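Garage racking: wall-mounted or freestanding?

shelfish_gene
Moving all the junk out of the spare room and into the garage before September is over, so I need real storage. I've been going back and forth between the Calutetti wall rails (brackets hook in, you cut your own boards) and a freestanding Nemlow unit with 4 shelves. The Nemlow is 80 inches wide and my back wall is just about begging for it. Garage is drywall over studs, slab floor that slopes toward the door. What would you do?

Mowat_Fan
Wall rails, every time. I can sweep under mine, and when the snow melts off the car nothing gets soaked. You do have to hit the studs though. Don't trust drywall anchors for paint cans, please!

jjara
Freestanding. I rent, so maybe I'm biased, but I've moved my Nemlow twice and it came apart in ten minutes with a rubber mallet. Try that with rails and you'll be patching holes all weekend.
- Josefina Jara

Mowat_Fan
He didn't say he's renting.

jjara
He didn't say he isn't, either :)

shelfish_gene
I own it, ha. What's the deal with the sloped floor, do I shim the front legs? And yes, I'm supposed to be sorting while I wait for answers. The keep pile is winning so far.

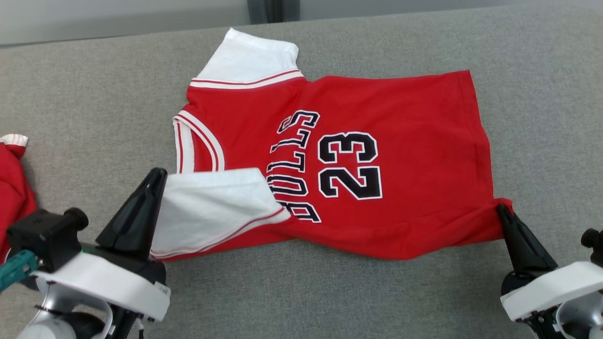
Bulls 23, keep pile

So figure mostly clothes bins, camping stuff, two toolboxes and a whole lot of books.

sorcha_mm
Books are what you need to worry about. Look at the rating per shelf and see whether it assumes an even load, because people stack all the heavy boxes in the middle and then wonder why the board bows. I'd put the books on the bottom and pay extra for wire decking up top so dust doesn't collect. For the slope, use steel shims under the front legs, not scraps of cedar shingle. Mine were cedar and they squashed down within a year.
Sorcha Mac Mathúna

Mowat_Fan
Disagree on the wire decking. Small stuff tips over on it and bins with feet catch when you slide them out. Plain particleboard is cheaper and you can swap it when it gets ugly.

sorcha_mm
Particleboard in a damp garage? Mine swelled up like a sponge cake at the edges. Melamine at least, if you must have a solid shelf.

shelfish_gene
OK, got a price on the rails with 5 uprights and it's $669 before boards. That's a lot more than I had in mind. Has anyone used the Jakix ones?

jjara
My brother has Jakix in his shop. Fine for light bins, but the beams flex more than I'd like and I wouldn't give them your books. Get the Nemlow and strap it to a stud at the top. Then you've got something that won't tip and Mowat_Fan gets to see you use a stud finder.

Mowat_Fan
I'll take it. Still say you'll hate sweeping around the legs.

shelfish_gene
Going with the Nemlow, melamine on the bottom two and wire above. Need to measure around the water heater again before I order.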